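Pink trays, a red lamp and me
Posted Jul 8, 2024

So I've finally given in and started writing about desk things. You did ask (well, two of you asked, and one was my sister). I've been going on about colour on desks since December, when I moved all my bits out of the old black mesh organiser and swore I'd never buy another grey thing as long as I lived. Then I went and got fond of a dark grey table. Typical!

But it does make everything else sing. I had white at home for years and a pink tray on white just looks a bit nursery. Put the same pink on something nearly black and it goes properly bright, and if the top has a bit of a sheen to it you get a faint glow of the colour underneath as well. I spent far too long one lunchtime sliding a tray backwards and forwards to look at that.

The trays, then. Long, shallow and with a raised rim is what you want, with rounded ends if you can find them, as crumbs and pencil shavings get stuck in square corners and you'll be in there with a cotton bud. I like a flat piece alongside as well. Let them overlap a bit, I do, it stops the whole lot looking like a shop shelf. Kamrul Weerasinghe lines his up with a ruler and I've told him what I think of that.

Mine came from Pesik, £13 for the long one, and I'm not telling you what I paid for postage. They do a green too but it was a sort of hospital green, so no.

Next to the pink I like one small quiet thing, and the one I keep coming back to is a little oval dish in a pale bluey green. Low, so it doesn't block anything. The ridgy kind are nicer than the smooth kind, I think, even if they're a pain to wipe. At home I have one for earrings, a USB stick and the button off a coat I gave away in 2 carrier bags of stuff last winter. Leave a gap between it and the tray. I've tried it squashed right up and the colours fight.

And the lamp! I love a red lamp. Jointed arm, round flat base, bell-shaped shade, and it has to be red all over, none of this red shade with a chrome arm business. The inside of the shade can be pale, that's fine, you want that for the light. I put off getting one for ages after seeing a lovely one from Grultaner at £40 and deciding I was not a forty pound lamp person. Reader, I am. It lives at the right-hand end because I write with my left hand and otherwise I'm working in my own shadow.

Does red go with hot pink? My mum says no. I say keep the green thing in the middle and you'll get away with it.

The other thing I'd say is put it all along the far edge in a loose row. Then you've got the whole front of the table for whatever you're doing, and in a big open room with people at their screens behind, a bit of colour at the back gives you something cheerful to look at when you lift your head. I used to keep my tray by my elbow and it went on the floor twice in one week, paper clips everywhere.
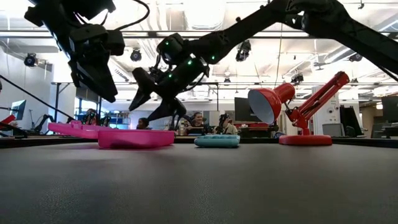
3 min read

Next time: drawer dividers, and whether the Kustusness ones are worth the fuss. If anybody has the deep ones, tell me if they fit a stapler standing up, I can't find the height written down anywhere.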